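A morning at the Cerell lab, or how I learned to love gripper maintenance

I almost didn't sign up for the visit. The flyer said "cell care and upkeep," which is not a phrase that gets you out of bed in September, and I had a pile of my own work waiting. But Katia Dal Bello had been telling me since spring that I should see how Cerell looks after its two-armed robot, so at nine in the morning I was standing in the lobby with a sticker on my sweater and a very small coffee.

There were more of us than they had chairs. Agata Pace, who runs the upkeep side, just told everyone to leave their bags in the hall and come on through. No slides! I liked her right away.

The first thing I hadn't understood from the flyer is that the robot gets looked after twice, once in the metal and once in simulation. Every routine gets played through in a simulated room before anybody lets the hardware try it. They call the room Iltulmont (there is apparently a story, and Agata wouldn't tell it), and it sits on a big screen so you can look over the robot's shoulders while it's standing by. I kept wanting to lean forward and push the door shut.

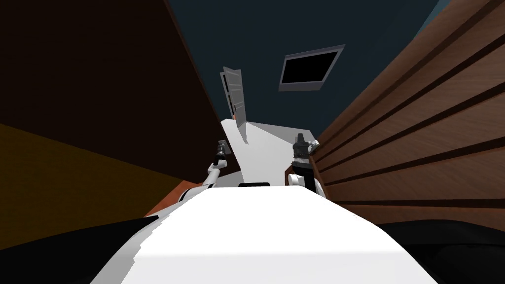
Inside Iltulmont: over the robot's back, both grippers up, with the door at the far end.

Agata spent a good half hour on how a room like that gets set up, and I took more notes than I've taken in years. You start with the robot's base position, and you write it down before you touch anything else. Then the joint limits, then the home pose for each arm, left first. Then you check that neither arm can swing into the furniture on its way up, which sounds obvious, but Remo Barbieri admitted that his first version had an elbow passing clean through a cabinet for two weeks and he only caught it when the real arm's stop tripped. He was very good-natured about it - I think he's told that one before.

They keep 24 home poses on file, and each one gets rerun whenever somebody changes a part on the real machine. Swap a finger pad? Rerun. New wrist cable? Rerun. The log was up to entry 465 when we were there, and Raluca Filip scrolled through a chunk of it for us. Some entries are a full paragraph and some just say "ok, RF." I found that oddly comforting.

Then we got to the grasp check, the part I'd been hoping for. It's the routine they use to find out if the fingers are still closing evenly, and the target is a plain gray knob. Two fingers, one knob, close and hold. If one finger touches before the other, the numbers come out lopsided and you go looking for the reason. Raluca's order of suspicion goes: finger offset first, then the wrist angle, then the model of the knob itself.

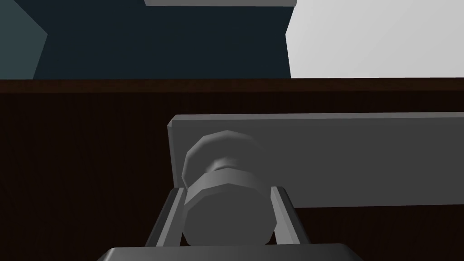

She let a few of us have a go at the settings, me included. I set the closing force way too high, and the arm shivered like a wet dog and let go. Raluca typed one number over mine and it behaved. Her advice was to begin low and go up in small steps, and to change only one thing between runs, even when you're sure you know what two things are wrong. (I was sure. I was wrong about both.)

A full check is 1,000 closes, done overnight, and somebody reads the results over breakfast. On the hardware they do far fewer, to spare the pads. Those get wiped down at the end of each shift with a dry cloth, and the finger screws get a torque check at the same time. The screws come from Tomex and the pads are cut in house from a sheet material they call Kongkaew, after the supplier. Remo passed a worn one around. It was shiny on one corner, and he said he'd pulled it after run 354 because the left side had started reading early.

I asked how much of this the simulation catches by itself. Agata said it catches geometry and timing very well and wear hardly at all, so the cloth and the torque wrench aren't going anywhere. Jacobus Jacobs, a fellow visitor who keeps a packaging line running, wanted to know who gets called when the thing stops at three in the morning. Remo put his hand up.

Lunch was sandwiches in the hallway next to our bags. I got talking with Jacobus about cable wear and missed the first bus home, and then the second one too. Katia says they're doing another visit in the spring with the calibration bench open. I've already put my name down, and I've ordered myself a proper torque wrench.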